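Setting Up and Looking After the Small Arm Cell
Section 5: Wiring, Gripper Check and First Moves
By the Cullthorpe bench robotics group
Last updated: March

If you've made it this far, the arm is bolted down, the power supply is tested and the fun part is about to start! This section takes you from a still arm to one that can reach down, take hold of something small and let go of it again. 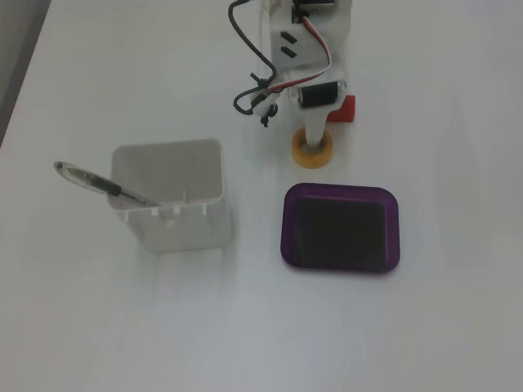
Set aside an unhurried evening for it. Most of the trouble people have with these little arms comes from a plug that is half seated or a cable that is a finger's width too short, and both are easy to catch now and maddening to chase later. We run the cell from the Sestik controller board, and the menu names below are from its software. If you built yours around the Bermúdez board, the order of work is the same but the wrist and gripper channels are swapped.

You will need a small screwdriver, a handful of cable ties, side cutters, a soft cloth and two or three light things to pick up. A roll of masking tape is a wonderful first target. It's light, it doesn't mind being squeezed, and the hole in the middle gives the finger somewhere to go.

CAUTION: Turn off the servo power at the supply before you plug or unplug anything on the arm. Stopping the program is not enough. The servos still hold position with the program stopped, and they can jump when a plug goes in.

5.1 Routing the wires

1. With the power off, hold the arm up by its upper bracket and move each joint slowly by hand through its full travel. Feel for rough spots. A plastic bracket that rubs will make a dry, papery sound.

2. Run the servo ribbon down one side of the arm and keep it on that side all the way. Crossing over the front looks tidy until the wrist turns and pinches it.

3. Leave slack at every joint. Bend the joint as far as it goes, let the wire settle, and only then tie it. A wide loop of loose cable up high is fine, as long as it can't swing under the gripper.

4. Put each tie on a flat part of a bracket, snug but still able to slide a little. Trim the tail.

5. Move the arm by hand through its full travel again and watch the plugs. If one pulls, go back to step 3.

Note: Don't tie the ribbon to the body of a servo. The body gets warm under load, and you'll want to be able to take it off without cutting everything loose.

5.2 Centering the wrist and gripper

This is my favorite part of the whole build, because it's where the thing starts to feel alive.

1. Take off the screw that holds the gripper horn and lift the horn clear of its spline.

2. Turn on the servo power. Open Setup, then Center, and choose the wrist. It will twitch and hold.

3. Do the same for the gripper channel.

4. Turn the servo power off. Press the horn back on so the finger points straight down, or as near as the teeth allow. One tooth off is normal, and you'll take care of the rest in software.

5. Put the screw back. Finger-tight plus a small nudge is plenty. The threads are in plastic and they strip without any warning.

6. Power up and open the Trim page. Adjust the gripper until the finger hangs true, then press Save. Our own arm ended up with a trim of 1,984 on the gripper channel, but yours will have its own number, so please don't copy ours.

CAUTION: If a servo hums loudly and doesn't move, cut the power right away. It is pushing against something. Thirty seconds of that can cook it.

5.3 Laying out the table

A plain, matte tabletop is best. Wipe it down and put out only what you need for the test. An open box and a shallow tray make good drop-off spots, and both can stay out for the sorting exercises in Section 6. Keep anything tall well to the side of the arm's path until you trust your height setting.

5.4 Setting the table height

1. Set the speed to 200 on the Motion page. That is slow enough to stop by hand on the power switch.

2. Bring the arm over a bare patch of table and lower it in small steps.

3. Slide a sheet of paper under the fingertip. Keep lowering until the paper drags but still comes out whole.

4. Raise the arm by 2 steps and press Save Floor.

5. Try to drive the arm lower. It should refuse. If it doesn't, save again and repeat the test before going any further.

5.5 First pick

1. Lay the tape roll flat where the arm can reach it from straight above.

2. Jog over until the finger is above the hole, then come down slowly.

3. Close the gripper in small steps until the roll moves with it.

4. Lift, wait, and listen. A steady, quiet hum is good. Chattering means the grip is too tight or the trim is off.

5. Set it down, open up, and do it again. Five clean picks in a row and you're ready for the Anance script library.

Reader comments

Step 3 in the wiring part saved me. I'd tied everything with the arm straight and couldn't work out why the wrist kept dropping out on Tuesday nights' long runs. Redid it with slack, no trouble so far.

Could you add the channel table for the Bermúdez board? I had wrist and gripper backwards for an hour.

Paper trick works great. I used a receipt.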